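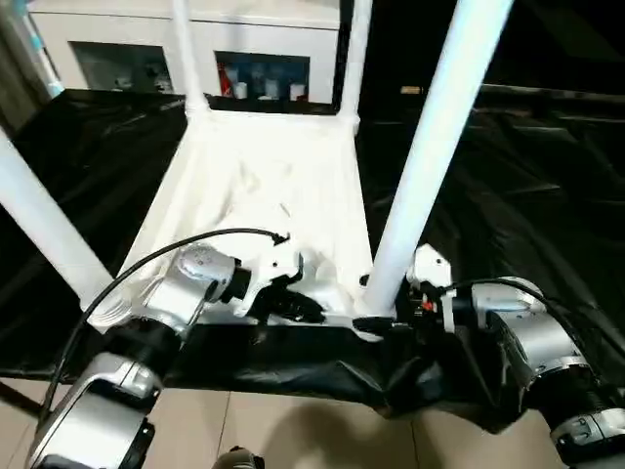 Pre-season ground inspection: Pevness sports ground, main oval and practice nets

Inspected by: Viola Piras
Month: July
Next inspection: before the first practice match

Ratings: OK = no action. MONITOR = look again at the next inspection. REPAIR = fix before play. CLOSED = out of use until signed off.

1. Perimeter fence

1.1 Posts upright and firm in the ground: MONITOR
Two posts on the Villa side move under hand pressure. Footings have not lifted. Ram and backfill when the ground softens.

1.2 Rails secure, no splits through the bolt holes: OK

1.3 Pickets fixed top and bottom: REPAIR
Loose pickets behind the long-on boundary, same bay as last season. The old nails have been driven back in at least twice. Use screws this time and predrill. Paint touch-up can wait.

1.4 No protruding nails, wire or splinters on the playing side: REPAIR
One nail head stands proud next to the scorers' gate. Rest of the playing side clear.

1.5 Gates latch and open away from the field: OK
Roller gate is stiff but closes. Grease the hinges.

2. Boundary and outfield

2.1 Rope set inside the fence with the required run-off: OK
Measured at the four marked pegs. The peg near the sight screen had been moved and was reset.

2.2 Surface free of holes, ruts and exposed sprinkler heads: REPAIR
Tire rut from the sight screen toward the square, deep enough to turn an ankle. Fill with the loam and seed mix, then roll lightly. The sprinkler head at deep third sits above the turf – lower it or fit the rubber surround.

2.3 Grass height even: OK

2.4 Drainage covers seated and flush: OK
The cover on the Driltasden Road side was replaced over the winter and no longer rocks.

2.5 Glass, stones and litter: OK
Walk the outfield again on the morning of any match. This item does not carry over.

3. Square and pitches

3.1 Pitches level with the surrounding square: MONITOR
Slight lip at the north end of pitch three. Within tolerance now. It will get worse if the same strip is used for both early matches.

3.2 Old bowlers' footmarks repaired: OK

3.3 Stump holes filled on unused pitches: REPAIR
Plug and tamp.

3.4 Covers intact, no tears, ropes sound: MONITOR
Total covered area is adequate. One eyelet has pulled out at the corner of the large sheet. Rope to the next eyelet until it is patched.

3.5 Roller: brake, guards and stop control: OK
Log shows 85 hours since the last service. Oil level correct, no leaks under the machine. Key was left in the ignition and has been returned to the office.

4. Practice nets

4.1 Netting free of holes a ball can pass through: CLOSED (lane 2)
Tear at head height between lanes 2 and 3. Lane 3 may be used if lane 2 stays empty. Skemau has been asked to quote for a full panel, as the existing mesh is too brittle to hold another patch.

4.2 Net poles padded on the run-up side: REPAIR
Padding has slipped on the pole at the entrance to lane 1. Refit and strap in two places.

4.3 Artificial surface flat and fully glued: MONITOR
Seam lifting slightly at the batting end of lane 4. Lift measured over roughly 40 cm of seam.

4.4 Bowling machine area: power outlet cover closes, no damaged cords: OK
Outlet tripped correctly on test.

5. Sight screens

5.1 Frames stable, wheels chocked when parked: REPAIR
East screen was found without chocks. Chocks were in the shed and have been fitted. Chain one pair to each frame.

5.2 Slats fixed, no sharp edges: OK

5.3 Parked clear of the boundary when not in use: OK

6. Spectator areas

6.1 Bench seating sound: MONITOR
Surface rot on the end board of the bench nearest the pavilion. Still takes full load. Replace before next winter.

6.2 Steps and handrails secure, edges marked: OK
Yellow edge paint is worn on the bottom step but still visible.

6.3 Signs warning of stray balls in place: OK
The sign facing the parking lot is faded. Reorder with the next batch.

7. First aid and emergency access

7.1 Service gate opens fully and is not obstructed: OK
Opens to 90 degrees. Keep the mower trailer out of the swing.

7.2 Stretcher and first aid kit present and in date: REPAIR
Cold packs expired. Remainder in date.

7.3 Emergency contact sheet posted in both changing rooms: REPAIR
Visitors' room still has last season's sheet.

Comments

Items 1.3, 1.4, 2.2 and 4.2 come first. The rut in 2.2 needs time to settle and should be started before the fence work, even though the fence is the larger job.

Lane 2 stays closed until the new panel is up and the lane has been checked again – tape across the entrance is not enough, so padlock it.

Record completed repairs on the back of the paper copy with initials and the item number.

V. Piras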